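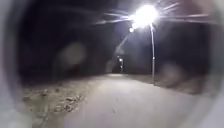
3 min read

Vorker builds a wheeled machine that is meant to carry parcels and trash bags along shared paths in residential complexes. The company's lead engineer for navigation was asked whether such machines can do a household's outdoor chores yet.

"Some of them, with supervision," the engineer said. "Taking a bag from the door to the collection point is a driving task. Picking the bag up is a separate problem, and a person still does that."

The trial in Wonport began in August on a route with 33 stops. Daytime runs needed an operator in 5 percent of cases. After dark the share rose to some 40 percent.

Glare accounts for much of the difference, according to the engineer. "A street lamp saturates part of the sensor. Close to the lamp you lose contrast on whatever is standing under it."

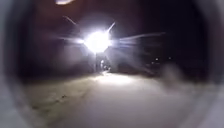 A street light over the path at night, with flare streaks.

The planner responds by reducing speed. If an object near the path can't be classified, the machine stops and calls the operator, who works from a desk at Fitzsimmons, the property manager.

Asked about indoor work, the engineer was more reserved. "Folding, wiping, loading a dishwasher: we don't attempt those. Our payload is 70 pounds and our arm count is zero."

The next software release, Kollel, changes how exposure is set between lamps. It has been tested only in simulation.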